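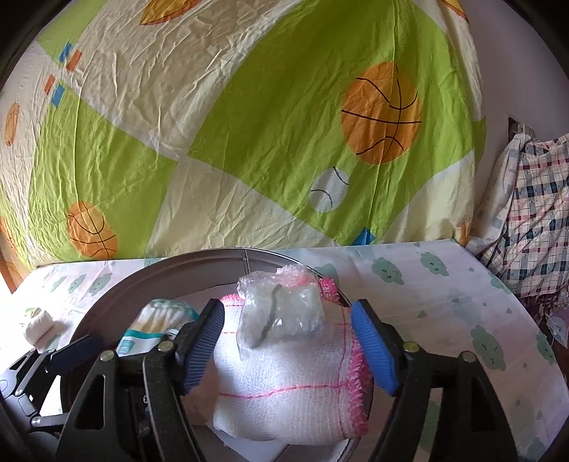
Hand-held gripper tools allow a person to record manipulation data without a robot in the room, but the recordings are only useful if the camera's motion can be recovered afterward. This project measured how often that recovery fails in ordinary domestic settings, and whether failure can be predicted from the first seconds of a recording. The task was fixed throughout: pick up a light, deformable item from a round metal tray on a table, lift it clear of the rim, and put it back. The surroundings were not fixed. A printed fabric with basketballs on green and cream blocks, hung behind a tablecloth with a green cloud print, gives the tracker many corners to hold on to, while the shiny rim of the tray and a clear plastic bag lying on gauze give it highlights that move with the camera and mislead it.

1. Background

The pose of the gripper is estimated from the wrist camera by visual-inertial tracking. The pipeline used in our lab, Plotard, builds a map of the workspace from a slow sweep and then localizes each demonstration against that map. When localization drops out for more than 30 consecutive images, the demonstration is discarded. Earlier student work with the same pipeline reported discards but did not separate them by cause. The supervisor, Kwabena Kyei, suggested that background texture and surface reflection be treated as two separate factors.

2. Setup

All demonstrations used the same type of gripper: two fingers on a parallel linkage, with ribbed blue pads at the tips. Recording was done in the Nyarko building, in rooms with mixed daylight and ceiling light. Lighting was left as found.

Three background conditions were used: patterned fabric, plain wall, and a mixed condition in which the fabric covered only part of the view. Two object groups were used. The matte group contained folded cloths and gauze. The glossy group contained items in plastic film, either alone or resting on cloth. The tray stayed on the table in every condition. We considered replacing it with a dull plastic one but kept it, as the reflective rim was part of the question.

3. Procedure

A total of 203 demonstrations were recorded over several sessions in March. Each session began with a mapping sweep lasting 20 seconds. The operator then performed the pick and return at a comfortable speed. Operators were asked not to touch the background fabric, as wrinkles that shift after mapping no longer match the map.

For every demonstration we logged the number of tracked features in the opening second, the share of those features lying on the tray or the object, and whether the demonstration was kept. The share was computed with masks drawn by hand in Vistano. Masking was slow and took up most of the project time.

4. Results

Of the 203 demonstrations, 19 were discarded. The plain wall condition produced most of them, and within that condition the glossy group did worse than the matte group. With the patterned fabric in full view, object group made little difference. The mixed condition fell between the two, closer to the patterned one.

The raw feature count was a poor predictor. Several discarded demonstrations started with a high count, but many of the features sat on reflections along the tray rim or on creases in plastic film. The share of features on the tray and object separated kept from discarded demonstrations more clearly — a high share at the start was the most consistent sign of a later dropout.

Most dropouts occurred at the lowest point of the approach, when the tray filled the largest part of the view. A smaller number occurred during the lift. None were found during the return.

5. Limitations

Only one tray was used, so the effect of the rim cannot be separated from the effect of its size. The fabric was hung by hand and its folds differed between sessions. The hand-drawn masks were made by one person and were not checked by a second. With so few discarded demonstrations, we did not fit a statistical model, and the comparisons above are descriptive.

6. Further work

The feature share could be computed during recording if the masks were produced automatically. A first attempt with Mirnik, the segmentation script used elsewhere in the lab, handled the tray well but often missed the clear film. A second open point is whether masking out the tray before localization would recover any of the 19 discarded demonstrations. The raw recordings have been kept so that this can be tested.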